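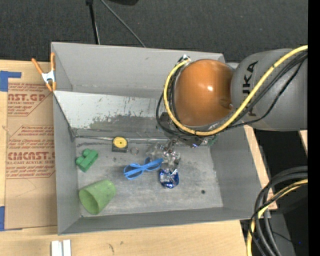
Mixed bin, KUKA arm: tape measure, glasses, cup and crumpled clear plastic.

Can a machine clear out the junk bin yet?

Partly. Picking one thing at a time out of a bin is work that arms can do now, slowly. Deciding where each thing belongs is still up to you. If you are thinking of trying one in a shop, these tips apply, and most of them help when you sort by hand too.

Start with hard, solid shapes. Toy blocks and tape measures give a gripper something firm to close on.

Keep clear plastic and shiny wrap out at first. Cameras have trouble with glare and with anything they can see through.

Spread the load. Items that touch or overlap often get picked up in pairs.

Take out glasses by hand. The arms bend easily and a new pair costs more than the minute you save.

Clamp light bins to the bench so they don't creep.

Geert Dijkstra, who runs the repair shop at Jatholm, logged 2,000 picks in January. Of those, 300 had to be done over, nearly all of them film, foil or soft bags. His bench hand still clears a full bin faster.

For a home garage, skip the arm. A set of stacking trays from Van Acker is $199 and will hold the same clutter. Label the trays before you fill them.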